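Search this book Enter keyword Go

Chapter 4
Cutting and Turning: The First Two Hand Tools

Illia Dovhaniuk

In this chapter you will learn to choose a cutter for the wire in front of you, to hold a screwdriver so that the bit stays in the screw, and to lay out a small bench before work. You will need these skills in Chapter 5, where we open the Grisden table lamp and change its cord.

4.1 Before the work begins

When I started as an apprentice in the Ivanyshyn repair shop, I wanted to begin with the meter. My teacher gave me a box of old cable and a cutter, and I cut cable until December. At that time I found it boring. Later I understood that most of my mistakes in the meter work came from badly cut ends: a wire with a bent tip does not go straight into the terminal, and one loose strand can touch the next contact.

For this reason the present chapter is slow. Please do not skip it, even if you have used such tools at home for many years. Many of us learned to use them from a parent or a neighbor, and we learned their bad habits too.

A repair job of the size we treat in this book needs few tools on the table at one time. The other tools stay in the case until their step comes. Leave enough space between two tools that your hand can close around one and not push the other. Handles should be easy to reach, and a cutter should never lie under a cloth or under the papers of the job.
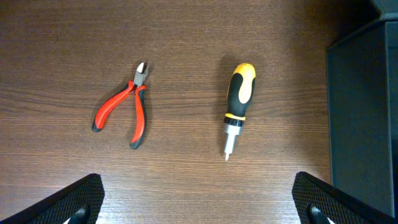 Figure 4.1 Diagonal cutting pliers and a ratchet screwdriver on the bench top.

Both tools of the figure will be with us through the whole chapter. We treat the pliers in Sections 4.2 and 4.3, and the screwdriver in Section 4.4.

4.2 What diagonal cutters are for

Diagonal cutting pliers have short jaws with angled edges. They are made for cutting and should not be used for gripping or for turning a nut. The handles are long compared with the jaws, and this gives the hand its advantage. The deeper you place the wire between the edges, closer to the pivot, the less force you need. A beginner usually cuts with the tip and then complains that the tool is weak.

Use them for copper wire, soft cable and plastic ties. Do not use them for piano wire, nails or screws, unless the maker of the tool clearly allows it. Hard steel leaves a small notch in the edge, and after this the tool will pinch thin wire and not cut it.

Before each cut, do the following:

Switch off the device and pull out the plug. Colored grips on the handles are for comfort, and you must not take them for electrical protection.
Put on your safety glasses.
Turn the open side of the jaws away from your face.
Hold the free end of the wire, or point it down to the table.

Exercise 4.1. Take the practice cable from the Paklow kit. Cut ten pieces with the tip of the jaws and ten pieces close to the pivot. Write in your notebook which ends are cleaner and how your hand feels after each group.

Exercise 4.2. Draw your own bench as it is now, before you tidy it. Mark every tool that you did not touch during the last job. Then put these tools back in the case and repeat Exercise 4.1 in the free space.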